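How do you follow news from a region when you don't speak the language?
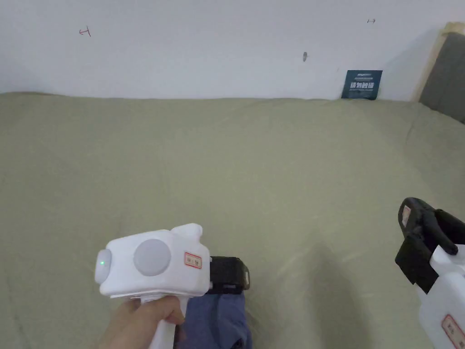
I've got properly hooked on the water dispute in the north (the one where 283 families were moved out of the valley), but every English report I find is the same agency piece with a new headline. Where do you all go for the detail? I read on my phone, mostly at 6 in the morning, so nothing too heavy please!

jondesetti

Oh, good subject! Start with the local papers and run them through a translator. It's clumsy, and place names come out as vegetables now and then, but you get the council meetings and the letters pages, and that's where the life is. Pick 2 papers that disagree with each other and read both on the same story. I did this all through November and it was brilliant, I learned more than in five years of evening bulletins.

Also check the figures as you go. One paper had 269 families for the valley, and it took me ages to see they'd left out the upper village.

brabec_reads

Radio. Lots of stations put a short English bulletin online.

elto

Seconding the two papers idea! I'd add aid agency reports, which are dry but dated and signed, so you can see who said what and when. I keep mine in Vevilix with a folder for each town. Skip the comment sections until you know who the parties are, I got in a terrible muddle that way.

vevilix_fan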